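Warm Compress

A warm compress is a cloth, pad or pouch that has been heated and laid against the body for comfort. It is one of the oldest home remedies still in everyday use, and almost every family seems to have its own way of making one, whether that means a washcloth wrung out over the kitchen sink, a sock filled with rice, or a rubber bottle handed down from a grandmother. Compresses are used for stiff necks, sore backs, menstrual cramps, tired eyes and the general aches that come with a long day on your feet.

Moist and dry heat

Compresses are usually sorted into two families. A moist compress is a towel or cloth soaked in warm water, wrung out well and folded to fit the sore place. Many people find that moist heat feels deeper and kinder than dry heat, though it cools quickly and has to be freshened every few minutes. A dry compress holds its warmth longer and leaves no damp patch on the pillow. Hot water bottles, electric pads and grain bags all belong to this second family, although a grain bag gives off a little steam of its own when it is freshly heated, so the line between the two is not a very strict one.

Grain bags are filled with uncooked rice, wheat, barley, flaxseed or cherry pits. Cherry pits have a long history in parts of Europe, where they were warmed in the oven and tucked into the bed on winter nights. Dried lavender or chamomile is sometimes mixed in for the smell, which some people love and others cannot sleep beside.
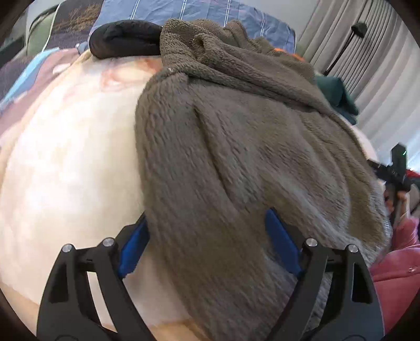 Wraps and covers matter nearly as much as the source of the heat, and they are often the part people think about last. A cover slows the heat on its way to the skin, evens it out and makes the whole thing pleasant to lean against. Thin cotton lets warmth through quickly, while flannel is slower. A shaggy fleece blanket, gray-brown and sherpa-like, can go over the top once the compress is in place, but a heavy fabric of that sort bunches easily into a thick knot, and it is worth smoothing out the folds before settling down. Electric pads are the exception and should not be buried under blankets or folded over on themselves.

Use at home

The usual advice is to keep a compress comfortably warm and well short of hot, and to leave it on for fifteen or twenty minutes at a time, with a good rest in between. In her household handbook The Skinley Book of Home Comforts, Wing-yan Wu suggests holding the compress against the inside of the forearm first, much as a parent tests a baby's bottle. The book was printed in a small run of 2000 copies and gives 33 pages to heat and cold alone, including a fond and rather rambling chapter on hot water bottles.

Cautions

Heat is generally avoided on a fresh injury that is still swelling, on broken skin and on any area with poor feeling. People with diabetes, nerve damage or circulation trouble can be burned without noticing, and they should ask a doctor or nurse before using one. Falling asleep on a heating pad is a common cause of burns. A sore spot that is hot, red and getting worse, or pain that comes with a fever, needs proper medical attention.

See also

Cold compress
Hot water bottle
Poultice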